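Shop Floor Talk > Automation and Robotics > Small shops
Last updated: February, 4:12 pm

Thread: Arm going in on the kitting bench – how did it change the day for your people?

benchlead_mb
Hello all, I've been reading for a good while and finally made an account, so please be patient with me if I ramble. I lead the kitting bench at Benolon, where we put together counting and color sets for schools. There are 12 of us, and on a strong day we send out up to 2,000 kits, every one of them filled by hand from bins of little colored pieces. I've done it so long I can feel a short piece from a long one without looking, which my kids find very funny.

We're getting an arm. It isn't on the floor yet. All of it is happening in the Foltico simulator for now, and our engineer, Jabari Mwakyusa, has been good enough to let me sit with him in the afternoons while he works on the picking. He keeps the pieces scattered every which way, long ones next to tiny cubes, and then we talk over which one a person would reach for first and why. I had never once thought about why! I go for whatever has elbow room around it, and I clear the crowded side last.

What I'd love to hear is what the work felt like afterward for the people standing next to it. Jabari can tell me about the arm all day long, bless him, but he's never packed through the August rush.

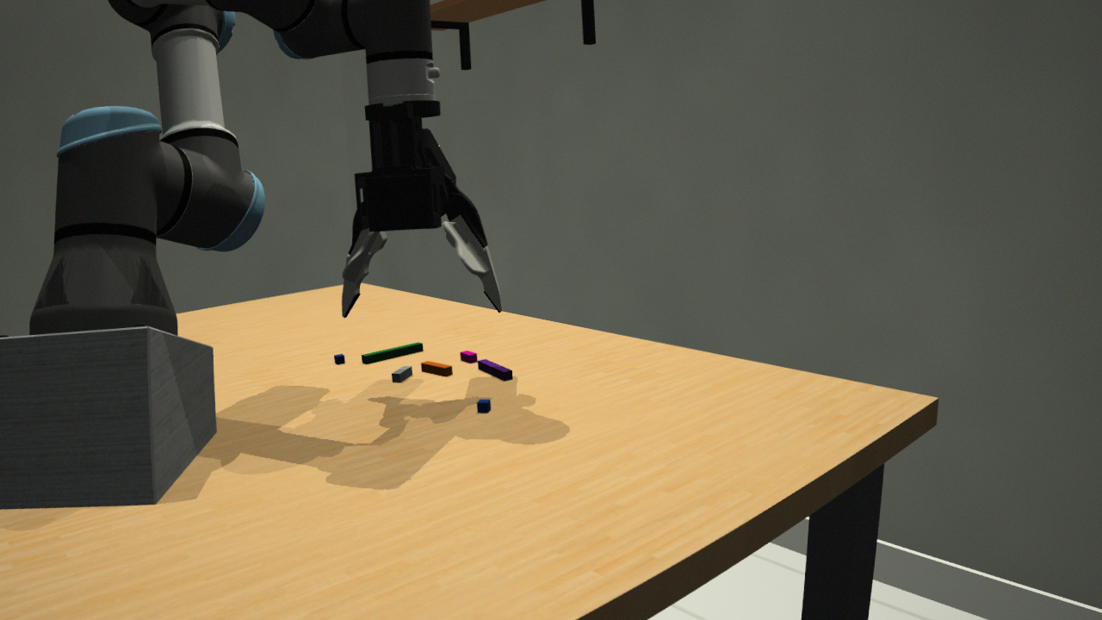 Re: Arm going in on the kitting bench

tallpaul_packs
Welcome! We went through this at my old place with a machine that did caps and labels, and I'll tell you the part I didn't see coming was the quiet. Six of us used to stand shoulder to shoulder and talk the whole shift, and after the changeover we were spread out feeding hoppers with nobody in earshot. The pay stayed the same and my wrists felt a lot better, so I can't complain too hard, but I missed the talking more than I expected to. If you get any say in the layout, ask for the refill stations to face each other. It costs nothing and you'll be glad of it every single day.

Re: Arm going in on the kitting bench

gearshed
I'll be the grouch. You're teaching the thing your job, for free, in the afternoons. The elbow room trick is yours, you worked it out over years, and once it's in the program the company has it for good. Did anybody offer you a bump for those hours? Did you get anything in writing about headcount? Being friendly with the engineer is nice, but he doesn't sign the schedule.

Re: Arm going in on the kitting bench

benchlead_mb
That's fair, gearshed, and I chewed on it over supper. The hours are paid, at my normal rate. There's nothing in writing about headcount. Our plant manager, Muthoni Bakilana, told the whole bench that 2 people would move over to inspection and that she wasn't planning to let anyone go, and I believe she meant it, but you're right that a thing said out loud at a meeting is only that. I've asked her to put it on paper.

On the teaching part I feel differently from you, though. I'd sooner be in the room. Last week Jabari had it going for the closest piece every time, and I told him that when pieces are touching end to end you'll knock the neighbor if you come in at a bad angle, and then you're chasing it across the table.
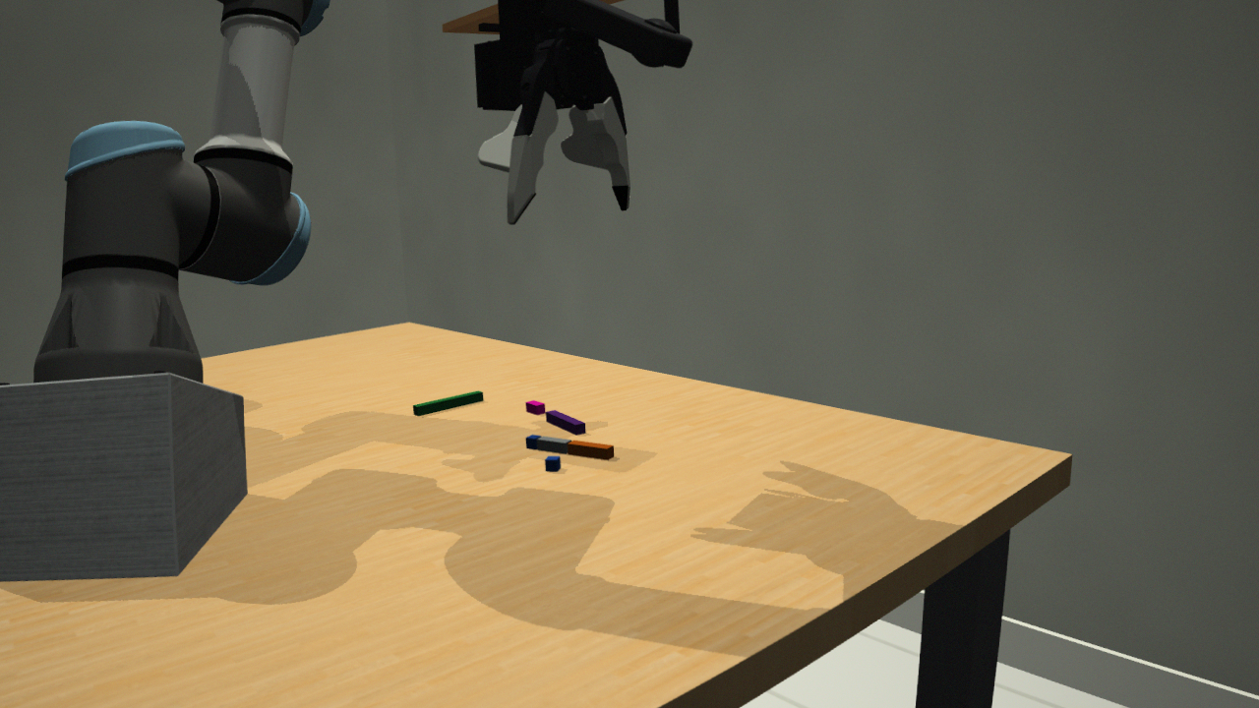

He changed the order it picks in after that, and the score for a full clear in the simulator went up to 94 percent. Now, that still leaves a fair number of kits with something missing, and a kindergarten teacher with no orange piece will call us – ask me how I know. So somebody has to check, and I want that somebody to be a packer who knows the sets, with time enough to do it properly. If I weren't sitting there I doubt inspection would have come up before the install.

Re: Arm going in on the kitting bench

gearshed
Okay, the inspection point is a good one and I'll give you that. I still say get paid above rate for it. Training is training, whether it's a new hire or a robot.

Re: Arm going in on the kitting bench

mfaume_nights
Night shift at Mfaume here, we've had two arms on small parts for a while. I'm somewhere between you two. The numbers in a simulator are cleaner than what you'll get on the bench, so don't let anyone set your daily target off that 94. Ours had a rough first month with dust and glare and bins that weren't where the program thought they were, and the target had already been set, so guess who stayed late catching up by hand.

Also ask who is allowed to stop it. We had to go find a supervisor every time, and it made people feel like visitors at their own bench. Now any of us can pause it and log the reason in Sustport, and the mood is a hundred times better.

Re: Arm going in on the kitting bench

benchlead_mb
Oh, I hadn't thought about the stopping at all, thank you! I've written that down along with the facing stations, and I'm taking both to Muthoni together with the headcount letter. Gearshed, I'll ask about the rate too, though my stomach is in knots over it. mfaume_nights, when you log a pause, does anyone read the reasons and fix things, or do they just pile up?

Re: Arm going in on the kitting bench

mfaume_nights
They piled up until we asked for ten minutes at shift change to go through them. Ask for the ten minutes before the arm comes in. It was a lot harder to get afterward.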